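보낸 사람: 바구니 공예 메일링 리스트 운영 담당
받는 사람: 회원 전체
제목: Re: 등나무 환심 불리는 시간과 바닥 짜기
날짜: 2월 8일 월요일

지난주 질문에 답이 늦었습니다. 원문은 아래에 인용해 두었고, 항목별로 적습니다.

> 안녕하세요. 1월 모임에서 환심 한 타래를 받아 간 신입 회원입니다.
> 집에서 둥근 바닥을 짜 보는데 세 가지가 막힙니다.
> 1) 물에 얼마나 담가야 하는지 모르겠습니다. 하룻밤 담갔더니
> 표면에 보풀이 일고 색이 거뭇해졌습니다.
> 2) 십자로 겹친 가운데가 자꾸 벌어집니다. 날대를 나눈 뒤에
> 조여 보아도 다시 헐거워집니다.
> 3) 테두리를 땋다가 날대가 세 개나 부러졌습니다. 날대를 처음부터
> 더 길게 잘라야 합니까?
> 그리고 Tasent 환심과 Brilenach 환심을 섞어 써도 되는지도
> 알려 주시면 고맙겠습니다.

1) 담그는 시간

하룻밤은 너무 깁니다. 2mm 환심이면 미지근한 물에 14분이면 됩니다. 3mm 날대는 그 두 배 정도로 잡으십시오. 꺼낸 다음에는 젖은 수건으로 말아 두고, 쓸 만큼만 빼서 쓰면 됩니다. 작업 중에 뻣뻣해지면 다시 담그지 말고 분무기로 겉만 적시십시오. 오래 담근 환심은 섬유가 풀려서 말려도 원래대로 돌아오지 않습니다. 색이 거뭇해진 것은 곰팡이일 수 있으니 냄새를 맡아 보고 시큼하면 버리십시오. 얼룩만 있고 냄새가 없으면 연습용으로는 쓸 수 있습니다.

2) 가운데가 벌어지는 문제

대개 첫 두 바퀴에서 결정됩니다. 날대를 나누기 전에 십자 둘레를 두 바퀴 돌리고, 그때 손톱으로 사릿대를 중심 쪽으로 밀어 넣으십시오. 나눈 뒤에 조이면 바깥 바퀴만 당겨지고 가운데는 그대로 남습니다. 날대를 둘씩 나눌 때도 한 번에 간격을 다 벌리지 말고 세 바퀴에 걸쳐 조금씩 벌립니다. 간격이 고르지 않으면 바닥이 말리면서 그릇처럼 휘어집니다. 바닥은 아주 살짝 안쪽으로 솟게 두는 것이 좋습니다. 완전히 평평하면 마르면서 가운데가 아래로 내려와 상 위에서 돕니다.

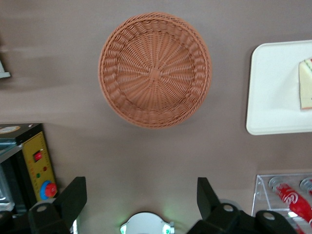
둥근 바구니의 안쪽. 가운데에서 날대가 퍼져 나가고 테두리는 굵게 땋았다.

옆면에서 사선으로 엮는 방법은 다음 모임에서 따로 다룹니다. 바닥이 안정되기 전에 옆면을 올리면 사선이 한쪽으로 쏠리니, 이번 달에는 바닥만 서너 장 짜 보시기 바랍니다. 짠 바닥은 버리지 말고 가져오십시오. 받침으로 마감하는 법을 같이 하겠습니다.

3) 테두리

날대 길이보다는 물기 문제로 보입니다. 옆면을 다 올릴 즈음이면 처음 불린 날대는 거의 말라 있습니다. 테두리 땋기 전에 바구니를 뒤집어 날대 끝만 물에 세워 두고, 꺾을 자리를 집게로 한 번 눌러 준 뒤에 구부리십시오. 누를 때 비틀지 않아야 합니다. 부러진 날대는 옆에 새 날대를 손가락 두 마디 깊이로 꽂아 넣으면 되고, 겉에서는 거의 표가 나지 않습니다. 굵게 땋는 테두리라면 남는 길이가 넉넉해야 하므로 다음번에는 한 뼘씩 더 길게 자르셔도 됩니다.

재료를 섞어 쓰는 문제

같은 굵기로 표시되어 있어도 두 상표는 손에 잡히는 느낌이 다릅니다. Tasent 쪽이 조금 무르고 물을 빨리 먹습니다. 날대는 Brilenach, 사릿대는 Tasent로 나누어 쓰는 것은 괜찮습니다. 한 바구니의 사릿대 안에서 섞으면 마른 뒤에 줄이 보입니다. 염색할 생각이면 더욱 섞지 마십시오. 제 경우 적갈색 염료에서 차이가 가장 크게 났습니다.

염색은 짜기 전과 짠 뒤 둘 다 가능합니다. 짠 뒤에 하면 색은 고르지만 엇갈린 안쪽까지 염료가 들어가지 않아, 쓰다 보면 밝은 점이 드러납니다. 음식을 담을 바구니라면 염색하지 않는 편을 권합니다. 꼭 하겠다면 종이나 천을 깔고 쓰십시오. 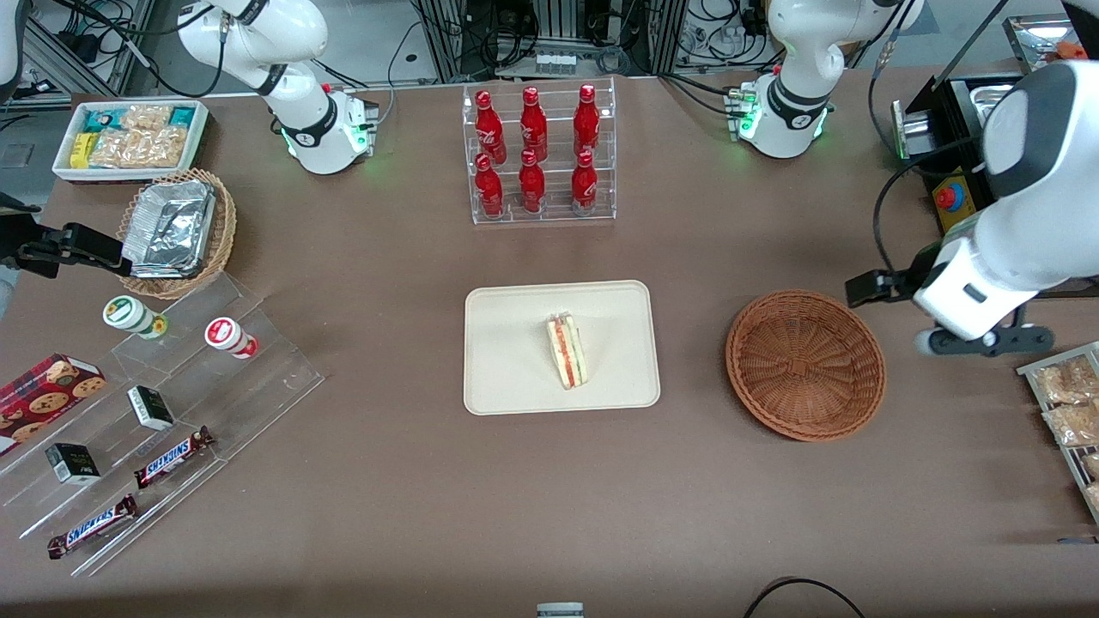
[공지] 공동 구매와 자료 안내

환심 공동 구매는 이번에도 Zurnance를 통해 합니다. 지금까지 신청된 양은 모두 140타래이고, 그중 2mm가 128타래입니다. 3mm는 신청이 적어 배송이 따로 올 수 있습니다. 추가 신청은 이 메일에 회신하지 말고 신청서 양식으로 보내 주십시오. 회신으로 온 신청은 지난번처럼 빠질 수 있습니다.

Sjöberg 도안집은 자료실에 231쪽까지 올려 두었습니다. 뒷부분의 뚜껑 도안은 스캔이 흐려서 다시 뜨는 중입니다. 급한 분은 모임 때 책을 직접 보시면 됩니다.

보관에 대해서도 문의가 몇 건 있었습니다. 남은 환심은 완전히 말린 뒤 느슨하게 묶어 종이봉투에 넣으십시오. 비닐은 안 됩니다. 완성한 바구니는 난방기 옆을 피하고, 겨울에는 한 달에 한 번 분무해 주면 갈라지는 일이 줄어듭니다.

다음 모임 준비물은 송곳, 전지가위, 분무기, 수건입니다. 송곳은 여분이 없으니 각자 가져오십시오.

--
이 메일은 바구니 공예 메일링 리스트 회원에게 발송됩니다.
수신 설정 변경은 회원 페이지에서 할 수 있습니다.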